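Teaching letters before kindergarten – do you bother?
Brurkport Parents Board > Ages 3 to 5

banafsheh_s
Posted Jul 30, 2026
My daughter starts kindergarten in August and I'm having a small panic. The school sent home a "readiness list" and one line on it says your child should know most uppercase and lowercase letters by sight. She knows the ones in her name (which is a lot of them, we didn't go easy on her) and that's it. She can tell you every kind of excavator. Do I drill her for the next few weeks or let it go? My sister-in-law says flashcards, every night, 9 minutes. Very specific, that woman.

cestmir_simek
Let it go. We did flashcards with our oldest and all he learned was how to hide flashcards. I found the letter Q in a boot that winter. He learned to read in first grade like everybody else on the bus.

Ornia_mom
I disagree with Čestmír a little. You don't have to drill, but walking in knowing some letters made a big difference for my shy kid. She felt like she was in on something. We just did signs on the drive to my mother's place in Arellano. Stop, exit, gas, the names of the towns. By Christmas she was reading me the menu.

kourosh_m
What does "most" mean on the list? Ours said the same and the teacher told us at orientation that she starts from zero every year anyway. Call and ask. I'd also skip lowercase for now, b and d and p and q are a mean trick to play on a five-year-old.

banafsheh_s
Kourosh, I called! Got voicemail. And the list doesn't say, it only says "most."

FatemehA
Please don't skip lowercase!! That's what's in the books. I taught preschool for years and the kids who came in knowing only capitals had to learn the whole thing twice. Start with lowercase and teach the capital for her name.

kourosh_m
Okay but capitals are easier to write. Straight lines. My son's lowercase g still looks like a fishing accident and he's eight.

FatemehA
Writing and recognizing are two different jobs! She only needs to recognize them right now.

cestmir_simek
You see, this is how it starts. Now there are two jobs.

nasrin_d
Somewhere in the middle of all of you. I had a 53 page workbook that we never got past page four of, and then we switched to loose letters on a table and a plate or bowl to drop them in. "Put the e in the bowl." That's the game. When she gets bored you stop, and you'll know because she'll start making sandwiches out of them. Foam ones are nice because they're chunky and quiet, and you don't need the big tub of 200, just a handful at a time.

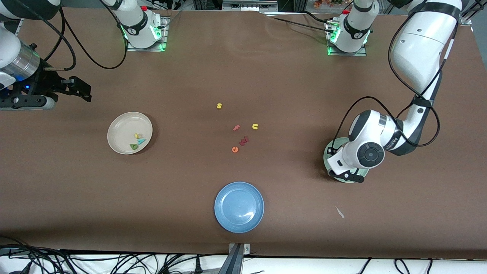 Letters and plates, then foam letters with a bowl:

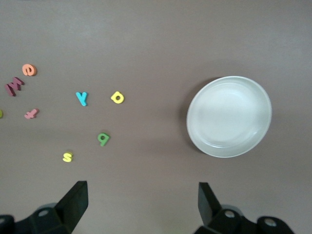 Start with the letters she already has from her name and slip in one new one each time. If she gets it wrong I just say the right name and move on, no big speech. And Fatemeh is right about lowercase, sorry Kourosh.

kourosh_m
Outvoted again.

Ornia_mom
Does the foam hold up? We had the magnet kind from Suvby and the magnets kept falling out, so I tossed the whole set. Didn't want those near the baby.

nasrin_d
Ours have a few tooth marks but they're fine. I wouldn't leave them out with a baby either, mine was a biter.

banafsheh_s
Okay, I'm trying the bowl thing after dinner tonight. No flashcards, and I'm not telling my sister-in-law. Is there an order people like after the name letters, or do I just grab whatever?

FatemehA
s, m, t, and a! Then you can make little words pretty quickly – mat, sat, that kind of thing.

cestmir_simek
Start with x. There's an x in excavator and she'll respect you for it.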